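Nuteo opens Dekora, a portfolio service for designers who prefer to show fewer works

Celano, October 25, 2023

Nuteo, the design studio and web workshop from Celano, today opens Dekora to the public. Dekora is an online service with which graphic designers, illustrators and photographers can build their own portfolio site. It was tested since February by 157 designers, and their remarks have changed the product in many places.

The main idea of Dekora is a limit. One portfolio can contain at most 28 works. When the designer wants to add one more, he or she must first take another one away. The removed work is not lost, it goes to a private archive and can return at any time. During the test this limit was the most discussed point. Some participants asked us to remove it in the first week, and a part of them wrote again later to say that we should keep it. We have kept it.

Each work has its own page with a title, a short text and up to three columns of pictures. The text field is placed before the pictures in the editor, so that the designer is invited to write what the task was, who the client was and which part of the work he or she did personally. Clients who read a portfolio often ask exactly these questions, and many sites leave them without answer.

Dekora comes with two page layouts at the start. The first is called Tanguy and is made for people with large pictures: posters, book covers, photographs of rooms. It uses a wide margin and one work per line. The second, called simply Grid, is for people with many small pieces such as icons, labels and letters. Both layouts can be changed in colour, typeface and spacing, and the designer can go from one to the other without preparing the pictures again. A third layout is in preparation, but we do not wish to promise a date for it.

We have given special attention to colour. When a designer uploads the pictures, Dekora proposes a small palette taken from them, and the background, the links and the menu can follow this palette. The proposal can be refused with one click. The service also checks that the text can be read easily on the chosen background, and it shows a warning if the contrast is too weak. In the test version this warning stopped the publishing of the page. Several designers found this too strict, and now it only informs.

The pages are light and they open quickly on a telephone. No animation is started without the visitor's wish. Designers who want movement on their site can add it to a single work, for example to show a logo that turns or a sequence of screens, and the visitor starts it by touching the picture.

Dekora can be used with the designer's own web address. The contact form sends the messages directly to the designer's mailbox – Nuteo does not store them. A portfolio can also be shared by a private link, protected with a password, which was requested by participants who work under an agreement of confidentiality and can show certain projects only to certain persons.

The basic version is free and includes the complete limit of 28 works, one layout and an address that ends with the name of the service. The paid version adds the second layout, the own web address, the private links and simple statistics of visits. Students of design schools receive the paid version without cost for two years, if they register with the mail address of their school. The prices can be read on the registration page.

Everybody who took part in the test keeps the portfolio and all its settings. It is not necessary to register again. Old links continue to work.

The editor is available in English, French and Italian. Help pages exist in the same languages, and written questions are normally answered on the next working day.

About Nuteo

Nuteo is an independent studio for web design and visual identity. It makes sites for small firms, museums and publishers, and develops its own tools for people who work with pictures. Dekora is its first product open to everyone.

Press contact

Texts, logos and screen pictures of both layouts can be requested from the Nuteo press desk in Celano. The use is free for editorial purposes – please mention Nuteo as the source.

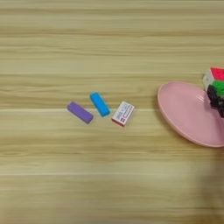

Small erasers on a light wooden tabletop. Photo: Nuteo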